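Trorkivora Users Board > Floor talk > Glove capture and what it did to our shift plan

feederbowl
We pack mixed drinks at Saltthorpe. In May management bought Pandirari, which learns pick motions from people wearing a sensor glove. Three packers were moved off the line to do glove work. Same pay grade, new job title, no written description of the job.

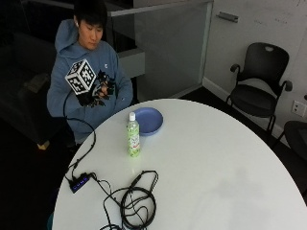 The task is small. Sit at a table, handle a bottle, put it down, repeat. One session is 14 minutes, then a break. My question is what happens to those three positions once the cell is running.

ymao_controls
At Abu Hammour we went from 13 manual packers to 6, plus cell tenders. Most moved to inbound. Get the return-to-line terms in writing before the cell is accepted.
Yutong Mao

lowtorque
Disagree that glove work is the risk. Those people know the grip failures better than the integrator does. Ours ended up writing the fault list.

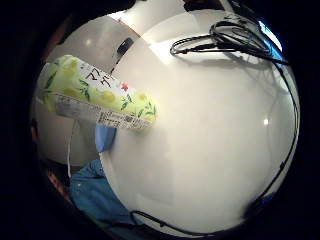 Cartons were the bad case for us – flat faces, and the print confuses the pose estimate when they lie at an angle. A packer spotted that, and she is now on the tender rota at a higher grade.

feederbowl
One person at a higher grade. What about the other two?

lowtorque
One on nights, one left. I didn't say it was painless.

o_cierny
Practical point. Log glove hours as skilled hours from day one. We didn't, and at regrading they counted as light duty. Also fix the cabling. A hub on the tabletop with loose loops next to the work will snag a sleeve sooner or later.

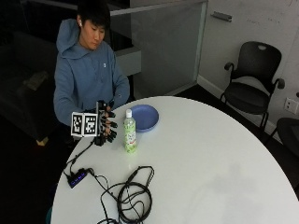

Glove with marker cube, hub on the tabletop, cables coiled beside it.

ymao_controls
Agree on the hours. Cabling is minor – clip it under the table.

feederbowl
Noted. I have asked for the hours to be logged and for a job description. No reply so far on the second one.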